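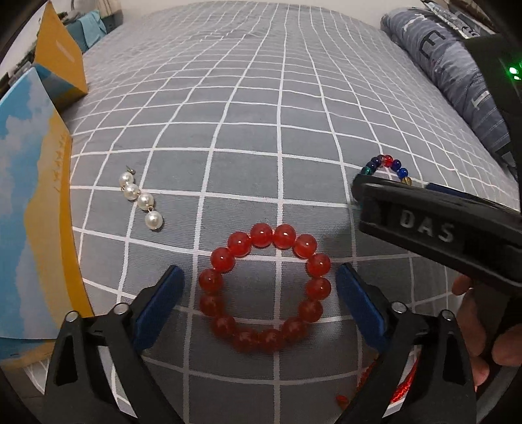 Red bracelet, multicoloured bracelet and pearl drop earring laid out on a grid-printed sheet.

Sorting and storing beaded jewellery

Applies to: strung bracelets, short necklaces, drop earrings
Last revised: April 30, 2020

Most damage to beaded pieces happens in storage. Strands rub against each other, earring posts work into the gaps between beads, and cord is left under tension for months. The procedure below covers a small household collection kept in one or two boxes. It does not cover restringing.

What you need

A plain or grid-printed sheet, spread flat on a bed. A bed is better than a table for this job. Dropped beads stay where they land.
Two soft cloths, one kept dry.
Small resealable bags, or a box with separate compartments.
Paper tags and a pencil.

Step 1. Lay everything out

Empty the box onto the sheet and separate the pieces by hand. Leave a clear gap between neighbours, at least one full square if the sheet has a printed grid. Closed loops should lie as open circles with no twist. Lay drop earrings out at full length so that each link can be seen. Keep the empty boxes along one side of the sheet, clear of the working area.

Step 2. Check the stringing

Pick up each bracelet and turn it slowly through your fingers. Look at the cord between beads for fraying, thinning or a change in colour. On elastic, a gap that opens with no pull applied means the cord has stretched and should be replaced. Large round beads put more weight on the cord than small ones, so check those bracelets first.

Bracelets with mixed small beads take longer. Colours vary along the strand and a chipped bead is easy to pass over. Work from the knot, or from a bead you can identify again, and stop when you reach it.

Step 3. Check links and posts

For linked earrings, hold the post and let the drop hang. Each connector should move freely and close fully. If one has opened, squeeze it shut with flat-nosed pliers, wrapping the jaws in tape first. Check that the stud post is straight. If the largest pearl is at the bottom, the connector above it carries that weight every time the earring is worn and deserves a second look.

Step 4. Clean

Glass and plastic beads: wipe with a barely damp cloth, then a dry one. Do not soak strung pieces. Water gets into the drill holes and stays there.

Pearls, real or imitation: dry cloth only. No vinegar, no dish soap, no ultrasonic bath. Čestmír Krajčí of the Šimek repair bench in Brallov recommends wiping pearls after each wearing and leaving them out overnight before they go back in a closed box. I have followed this since March and have no complaints.

Step 5. Tag and pack

Give each piece a number and write it on a paper tag. My own list starts at 400 and has reached 654, with gaps where pieces were given away - the numbers are not reused. Tie the tag loosely or drop it in the bag.

Pack one piece per compartment. Bracelets lie flat, never hung on a hook. Earrings go in as a pair, posts facing the same direction. If one of the pair is missing, pack the single and mark the tag "1 of 2".

The Plellomwood divided tray fits most drawers, but its lid leaves a gap at the hinge. The older Grurton tray closes properly and is deeper. Large beads need that depth.

Storage conditions

Keep the box out of direct sun and away from radiators. Translucent beads can fade and elastic goes brittle with heat. Pearls should not be sealed in airtight plastic for long periods - use cloth pouches for those instead. Repeat steps 2 and 3 twice a year.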